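Projektbericht: Einführung eines Ticketsystems für den Laborbetrieb

3.2 Ausgangslage

Störungen wurden bisher per E-Mail oder auf Zuruf gemeldet. Im Postfach des Laborsupports lagen zu Projektbeginn 1267 Nachrichten, davon 192 ohne erkennbare Antwort. Eine Priorisierung fand nicht statt, Doppelmeldungen waren häufig.

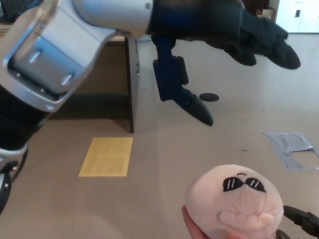
Abb. 4: Roboterhand und rosa Plüschspielzeug im Labor

3.3 Auswahl der Software

Verglichen wurden Biseso und Simdale. Beide bilden Incidents und Service Requests ab, Simdale bietet zusätzlich ein Change-Modul. Wir haben uns für Biseso entschieden, weil die Kategorien ohne Programmierung angepasst werden können und die Anbindung an den Verzeichnisdienst schon vorhanden war.

3.4 Umsetzung

Der Servicekatalog umfasst neun Einträge, darunter Netzwerkzugang, Softwareinstallation und Geräteausleihe. Jeder Eintrag hat ein eigenes Formular mit Pflichtfeldern. Für die Eskalation gelten zwei Stufen. 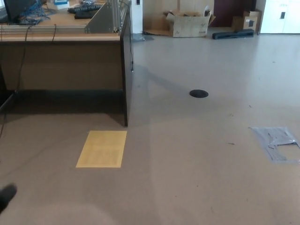 Der Testbetrieb lief im Februar und dauerte fast 7 Wochen. Probleme gab es vor allem mit der automatischen Zuweisung: Tickets ohne Raumangabe landeten in der allgemeinen Warteschlange und blieben dort liegen. Das Feld ist inzwischen verpflichtend. Offen ist noch der Import der alten E-Mails.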